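Mobile Devices: Reading a Specification Sheet
Handout 2, notes by Tharindu Kanagaratnam
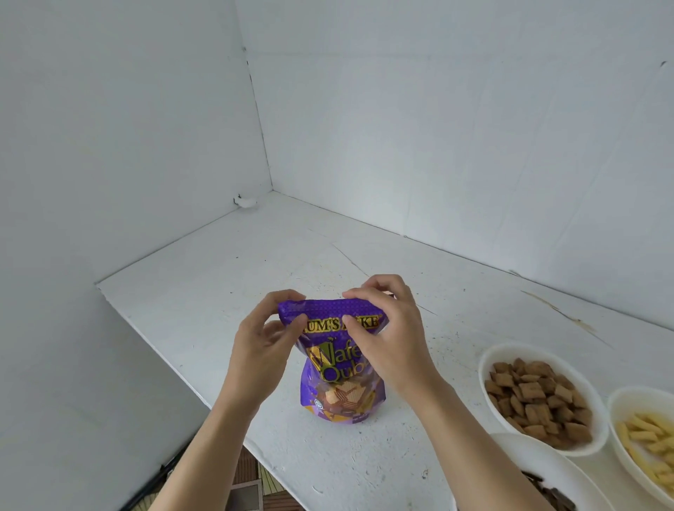

Both hands on the top of a purple snack pouch.

A phone's specification sheet lists its parts and their sizes. For this unit we compare two handsets, the Stumero and the Fliltis. Bring both sheets to the practical.

Storage and memory

Storage holds the operating system, apps, photos and downloads, and keeps them when the phone is off. Memory (RAM) holds what the phone is working on at the moment and is cleared when it shuts down. Students mix these up every year. The Stumero is sold with 64 GB of storage, but the system takes up some 10 GB of that before the buyer has installed anything. Write down both the stated figure and the free figure in your table.

Battery

Capacity is given in milliampere-hours (mAh). The Fliltis has a 3,000 mAh battery. Capacity alone does not tell you how long a phone will run between charges. Screen brightness, signal strength and the processor all affect it. Two phones with the same battery can give quite different results.

Display

Screen size is measured corner to corner, in inches. Resolution is the number of pixels across and down. A larger screen with the same resolution has fewer pixels per inch, so small text may look less sharp.

Software support

Check which version of the system is installed and how long updates will be provided. Sheets often leave this out. Look on the maker's support pages.

Before the practical

Read the Quartey chapter on processors, up to the section on clock speed.
Fill in the first four columns of the Stivar comparison table. Leave the price column blank, as we will do that in class in November.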